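Ticket: Dining table, wobble and dull finish after move
Opened by: Aurelio Collado
Handled by: Svend Sveinbjörnsson, Bandesis customer care
Product: Kikau table
Status: Closed

09:40 – Aurelio Collado
We moved house in January and took the Kikau table with us to Sestville. The removal firm took the legs off and put them back on at the other end. It now rocks when you lean on the side nearest the window. I have swapped the legs round once and it made no difference. The top also feels slightly rough in places. I have not put anything on it apart from a damp cloth.

10:25 – Svend Sveinbjörnsson
Thanks for getting in touch. Two separate things, so I will take them one at a time.

For the wobble, please try the following and tell me what you find:
Turn the table upside down on a blanket.
Slacken all the leg bolts by one full turn.
Push each leg firmly into its corner and tighten the bolts by hand only.
Go round again with the key, a little at a time, working corner to corner.
Stand the table up in a different room and test it again.

For the top, please send close pictures of the wood in daylight. Do you know whether it was oiled or lacquered when you bought it? The order should say.

11:50 – Aurelio Collado
The receipt says oiled. It cost 2,195 with the chairs, if that helps you find it. Close view of the top attached. I will do the legs this evening when there is someone to help me turn it over.

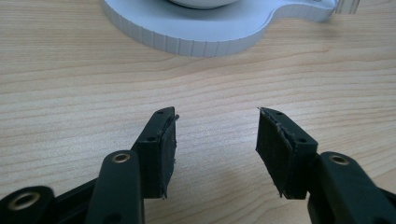 Attachment 1: table top, grain and reflected light.

12:15 – Svend Sveinbjörnsson
Found the order, and it is the oiled version. The lines you see in the wood are grain and nothing to worry about. Roughness on an oiled top is usually raised grain, which comes from water – repeated wiping with a damp cloth is enough to do it. Could you run your palm along the grain and then across it? If it is smooth one way and rough the other, that is what you have.

19:30 – Aurelio Collado
Legs done as described. In the kitchen the table stands flat. Back in the dining room it rocks again, same corner. So I suppose it is the floor. I put a long level down and there is a dip by the window.
Palm test: smooth along, rough across.
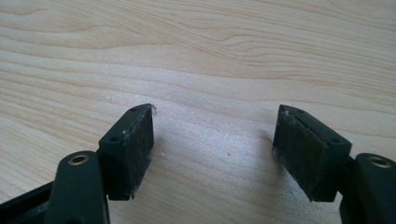 Attachment 2: another close view, paler towards the middle.

Next morning, 08:55 – Svend Sveinbjörnsson
Agreed, the floor is the cause. The legs have threaded feet under the felt pads. Peel back the pad on the corner that lifts and unscrew the foot until it touches. They allow 10 mm. If you need more than that, Adjei make a wider foot that fits the same thread, but try ours first.

For the top: let it dry for a full day, rub lightly along the grain with fine paper, wipe off the dust with a dry cloth, then put on one thin coat of oil. Wipe off anything that has not soaked in after a quarter of an hour. Lay the used cloths out flat outdoors to dry before you throw them away, as oily cloths left in a heap can catch fire.

I cannot judge the finish from a photo, so please try a small patch near an edge first.

09:20 – Aurelio Collado
Which grade of paper? I have 700 and 3,000 in the garage, left over from doing the car.

09:35 – Svend Sveinbjörnsson
Neither, please. Both are too fine for this. Use 240, dry.

16:10 – Aurelio Collado
Foot adjusted, two turns, no more rocking. Test patch sanded and oiled and it feels fine. I will do the rest when we are away for a couple of nights. You can close this.

16:20 – Svend Sveinbjörnsson
Closed. Care sheet for oiled tops sent by email. Reply to this ticket if the wobble comes back and it will reopen.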